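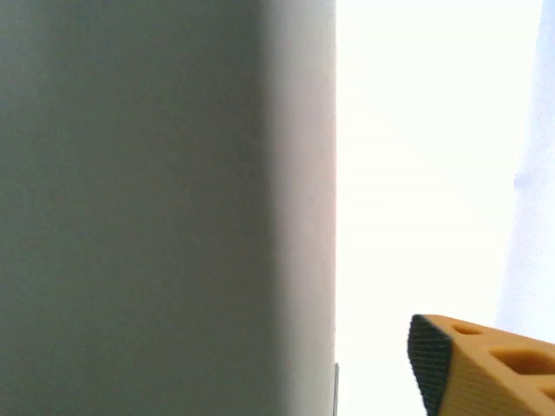
Lesezeit: 2 Minuten

Projektbericht: Pausenlärm im Seminargebäude Plandetti

Im Mai haben wir gemessen, wie laut es vor den Hörsälen wird. Dass es laut ist, wussten wir vorher, aber für das Modul Raumakustik brauchte es Zahlen. Der Schallpegelmesser kam vom Institut, die Auswertung lief mit Wametti, einem Programm, dessen Handbuch offenbar auch unter Lärm entstanden ist. Insgesamt liegen 466 Messwerte vor, davon 122 aus der Mittagspause.
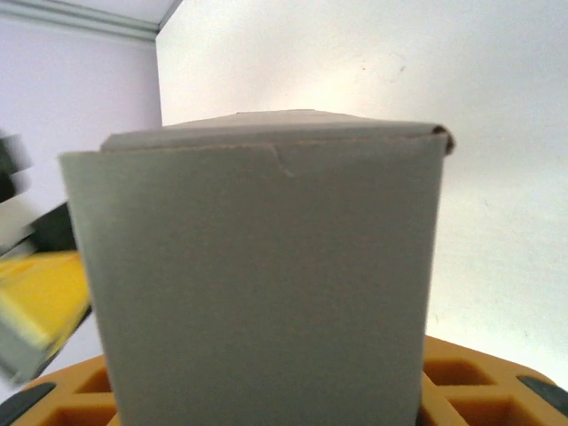

Als Absorber haben wir zuerst das Billigste getestet, was der Markt hergibt. Schaumstoff von Skadard überstieg das Budget von 50 Euro schon beim Versand. Also Pappe: ein schlichter grauer Karton mit glatter Front und einer kleinen Macke am oberen Rand, akustisch ungefähr so wirksam wie gutes Zureden. Die Macke änderte daran nichts.
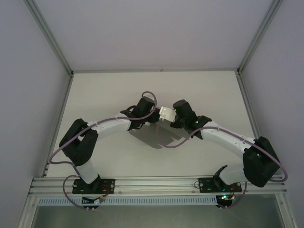 Schwieriger war die Befestigung im Flur Yao, weil die Hausordnung Bohren, Kleben und vermutlich auch Anlehnen untersagt. Wir haben 14 Varianten skizziert. Übrig blieb ein kleiner silberner Metallwinkel mit gebogener Kante, wie ihn der linke Greifer hält, eingehängt in die vorhandene Bilderleiste. Das Brandschutzgutachten steht noch aus.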